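# Budgeting for the gripper kits, round two

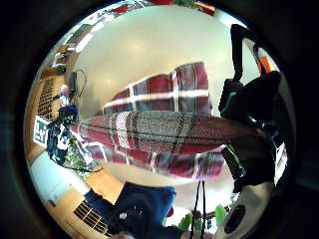

I've spent most of July with a spreadsheet open, trying to work out what it's going to cost us to go from one hand-held gripper kit to four. We're a tiny outfit (Nara is the name on the door, and the door is not impressive) and until this spring I'd never bought anything for work more expensive than a laptop. So this has been an education! The first thing I got wrong was thinking the big line would be electronics. Fabric jobs are the ones we want most, and fabric has opinions about your budget. Take a fringed tartan blanket like the red, white and black one up top, held near the camera with a gloved hand on the end of it. You need a lens that copes with a weave that close and with a whole blanket hanging behind it, you need gloves, you need straps that stay put, and you need a stack of different textiles because one blanket gets you one blanket's worth of variety. None of that was in my first draft. My first draft had three rows in it.

Anyway, I promised a couple of readers I'd write up how I'm planning the next purchase, so let me go through it while it's fresh.

## What I asked for quotes on

I wrote to two suppliers. Vrettos sells a complete kit -- handle, fingers, camera, mount, a case with foam cut to fit -- and they'll quote you per kit with a small break once you go past three. Mundovow sells the same sort of thing in pieces, and you assemble it yourself with a PDF and a bag of screws. On paper Mundovow comes out 27 percent cheaper. I was all set to go with them, I'd even drafted the email, and then Nuno Mendes (who does our bench work two days a week and has strong feelings about screws) asked me how many hours of his I'd put in the sheet.

I had put zero hours of his in the sheet.

So we guessed. He figured six hours per kit for assembly, wiring and calibration if nothing goes wrong, and he's put together enough of these things to say that with a straight face. Multiply by three new kits and the gap closes a lot. It doesn't close completely, and if you've got students or a slow month you might still come out well ahead doing it yourself. We don't have students and we haven't had a slow month.

The other thing I'd tell anybody asking for quotes: ask what's in the box and make them write it down. Vrettos includes cables but no storage cards. Mundovow includes one card, no case, and charges separately for the lens cover. I only found out about the lens cover on the third email, and only because I asked what happens when somebody sets the thing face down on a table. (Somebody will. It was me.)

## The boring stuff adds up

My second draft of the spreadsheet had a tab called "boring stuff" and it's now the longest tab. Here's what's on it so far, in no order at all:

- work gloves, in three sizes, because one size fits nobody on our team
- straps and spare buckles
- cables, the thin kind, plus the clips that keep them out of your way
- printed markers and decent matte stock to print them on
- storage cards, and a reader that doesn't crawl
- spare finger pads
- a second charger for every kit
- laundry

Laundry is real! If you're handling blankets and towels all day they have to get washed, and our old routine was that I took a bag of them home. That was fine with one kit. With four kits I'd be running a laundromat out of my apartment, so there's a line for a wash-and-fold place near the shop and I refuse to feel bad about it.

The gloves are the other one I got wrong. I bought a single pack of the cheap ones, figured that would hold us for the year, and we were through them before summer. The fingertips go first. I've now priced a better pair at twice the cost and we're going to test two pairs on the same jobs before I order a pile.

And markers. We print ours on the office printer, which is free until you count the toner and the times they curl up at the corners. I got a price from a sign shop for a batch on stiff board and it was so reasonable I read the email twice. Put the markers on the list. Order extras.

## Textiles, or how I ended up comparing throws online at 11 p.m.

I had no plan for this at all. What we want is variety: heavy and light, fringed and hemmed, plain and busy, stretchy stuff, slippery stuff, at least one thing that sheds. My first instinct was to buy new and buy matching sets, which is the most expensive way to get the least useful pile. Thrift stores are so much better for this. I set a cap of ten dollars per item and only broke it once, for a wool throw that I will be keeping when the project's over, thank you.

Two notes if you're doing the same. Buy plaids. A strong pattern makes it much easier for a person looking over the footage later to tell which way a fold went, and our reviewers get through it faster. And write down where you bought things, with the price, at the time. I had a shoebox of receipts from the spring and half of them had faded to nothing by the time I needed to expense them.

We're also budgeting for travel to people's homes now, mostly because our own back room looks exactly like our own back room no matter how you rearrange it. Gas, parking, and a thank-you payment for each household. I've put the payment higher than I first planned. It's their living room and their afternoon, and I'd rather trim something on the hardware side than be stingy there.

## Rent, buy, or wait

Ustby came up in the comments last time. They rent kits by the month, and a few of you swear by them. I did run the numbers. For a job that lasts a month or two I'd rent without thinking about it, and if I could go back to last winter I'd have rented our first kit and learned all these lessons on somebody else's equipment. For us the break-even lands in the sixth month or so, and we've got work booked past that, so buying wins. But it's close enough that one cancelled contract would flip it, and that made me nervous enough to change the plan a bit.

What we're going to do is buy two kits from Vrettos now and rent the third from Ustby until the end of the year. If the work's still there we buy the third one, hopefully with a bit off for being a returning customer (I've asked, they said "we'll see", I'm choosing to hear yes). We lose the volume discount by splitting it up. I've made my peace with that -- mostly.

I've also added a repair line, set at a tenth of the purchase price per year. No science behind it. Nuno wanted more and I wanted less and that's where we landed. So far this year on the one kit we've replaced a set of pads, a strap and a cable, so the guess doesn't look crazy yet, but the kit is still young and we haven't had a camera go.

## Where the sheet stands

Roughly half the total is hardware. The rest is people's time, households, and the boring tab. If you'd shown me that split in January I'd have said you'd made an error in a formula somewhere. I did check the formulas, for the record, and there was an error, and fixing it made the boring tab bigger.

Things I still don't have a number for: insurance on the kits when they're out in somebody's car, and storage for the footage once we've got four units filling up cards at once. The storage one is bugging me. Cloud prices look fine for the first month and then you scroll down. Nuno wants a box in the closet with a lot of drives in it and I'm coming around to that, though the closet currently has all the blankets in it.

If you've insured this kind of gear, especially for home visits, please drop me a comment with who you asked and what they wanted to know. I've had one quote and it was for a "drone", which we do not have. I'll put a cleaned-up copy of the spreadsheet online once the Vrettos order is in and I've taken Nuno's remarks out of the cell notes.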